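Setting Terms for the Robot Grip
By Faustino Arriaga
2020-11-21
19 shares | 20 comments

The handling code adopted at the Olvera laboratory in Nanville applies to every object a robot picks up, soft goods included. Fabric gives under pressure, and earlier rules, written for boxes and cans, said little about it.

Under the code, operators record where the fingers close, which way up the object is held, and any printed or stitched wording exactly as it is spelled. A plush ketchup bottle gripped at the neck, base upward, is entered as inverted, and its label as "HEINS," with an S.

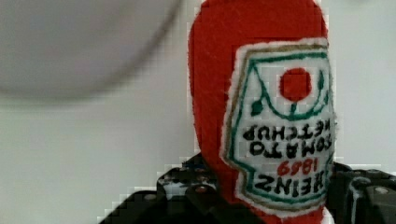
What the Code Requires

Each soft item is to be lifted 20 times before it joins the working set. Loose threads are noted at the start of a session and again at the end. After 1,000 lifts the item is retired, whatever its condition.

Fuvetcombe, which runs the Gamow line of sorting cells, has asked for a separate rule on stitched seams. The laboratory will take up the request in December.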